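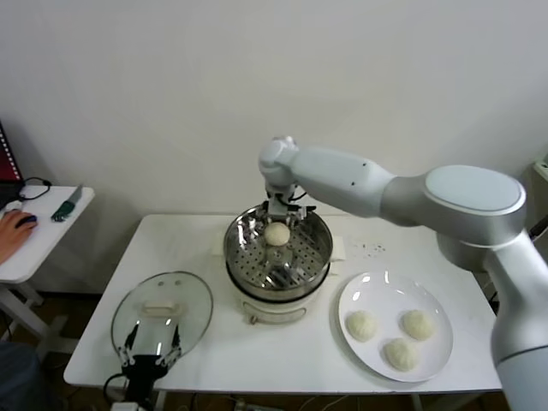 Lumbao kitchen cell
By Gendora, Plirnstead

Home > Food prep > Lumbao

Two-arm cell for canteens and small commercial kitchens. Moves steamed buns from pot to plate. Sits at a standard bench, plugs into a normal outlet.

What it does
Multi-fingered hand on one side for the soft stuff. Slim two-finger gripper on the other for lids. Swap sides if your bench runs the other way, takes a morning.

What it doesn't do
Fill, fold, pleat. Your people still make the buns. Doesn't wipe down either.

What changes for staff
Fewer hands over steam, that's the big one. The Okevholm site canteen has run it since September, 422 buns on a normal lunch, and the person who used to stand at the steamer is now on the folding bench. Same hours, same pay. They did grumble about the first two weeks, fair enough, it was slow and somebody had to stand beside it the whole time. Still want one person within reach of the stop button. Budget for that.

Training is 4 hours per person. Do the whole shift, not just the keen ones.

Specs
Bun weight: up to 400 g
Bench depth: 593 mm minimum
Colour: white/grey
Pots: round, steel. Glass lids OK, flat handle prefered
Plates: ceramic or melamine

Lead time
Almost 4 months at the moment, sorry. Parts are the hold up. Spare finger covers are in stock and ship same week.

Prices on request, tell us your pot diametre and how many lunches you do.

Page updated January 31, 2019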